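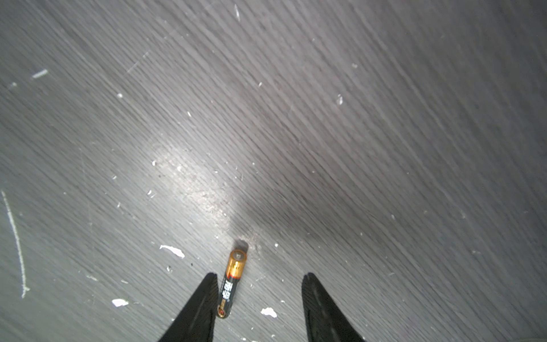
News | Student Projects | Robotics Club

Search this site Search Go

Robotics club takes on the double-A

Last updated: 20 June 2022

There are grander ambitions in robotics than changing a battery. The student club at Skundska Technical School has looked at several of them and picked the battery anyway.

The club is getting ready for the Rollow Challenge, a regional contest held in July, where student teams teach a pair of robot arms to do a household chore. Past entries have folded napkins and, in one case, thrown a napkin some distance. Skundska drew the battery task: get two AA cells into a small plastic device, right way round, with no human hands in the cell once the clock starts.

The club spent most of the spring on software and most of last month on a wall covering, a black-and-white pattern that went up after a vote nearly as long as the coding. The arms have offered no opinion.

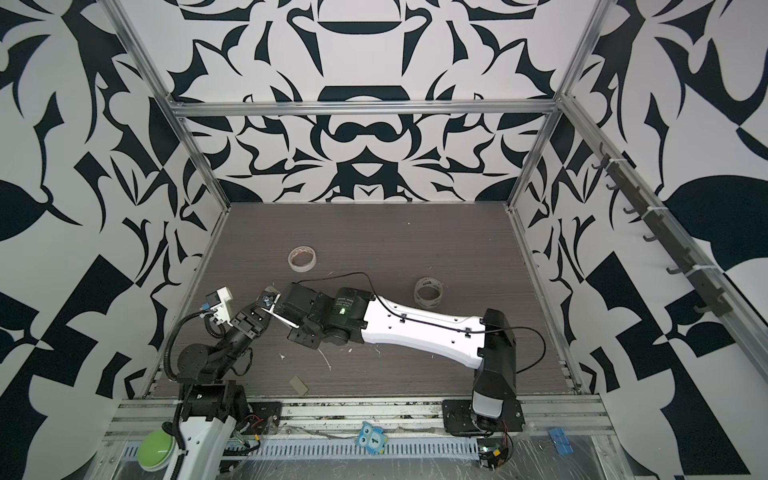

Small parts, long evenings

Teams get 10 minutes and may use both arms. The rules sheet from the organizers runs to 17 pages, two of them on what counts as "inserted." A battery resting on top of its spring does not. A battery put in backward loses points, though fewer than one on the floor.

Members train the arms by steering them through the job by hand, over and over, and letting the software learn from the recordings. They have logged 450 runs so far. The early ones are kept in a folder named "Please Do Not Open," which everybody has opened.

Picking a cell up is the part that eats the evenings. Batteries roll, and they seem to prefer rolling away from whichever arm is closer.
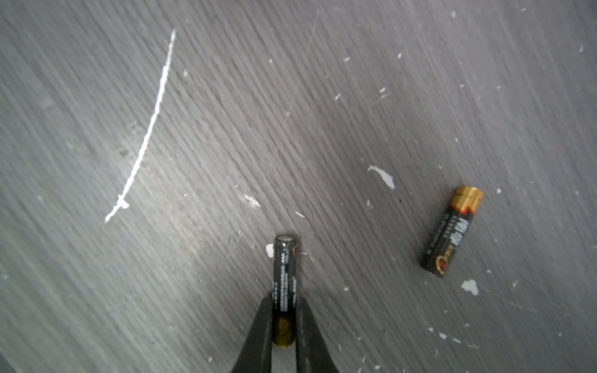 One battery in the gripper, one still to go.

The club's entry is called Trodis, a name settled on after the first four choices were found to be taken by other teams. Travel to the contest is being covered by Malinowski Hardware on Mill Street, which has also promised a box of fresh batteries and asked only that they be used for something eventually.

The target before the contest is 56 clean runs in a row. The current record is posted on the club room door in pencil — in case it needs changing.

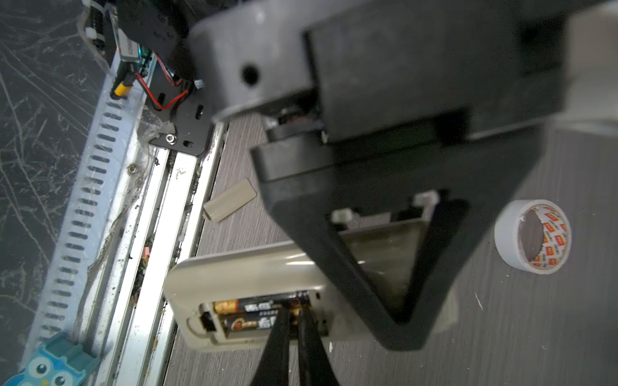 Can students who have never programmed anything join the club?
Beginners are welcome at any point in the school year, and new members start by steering the arms before they write any code. Sign-up sheets are at the front office.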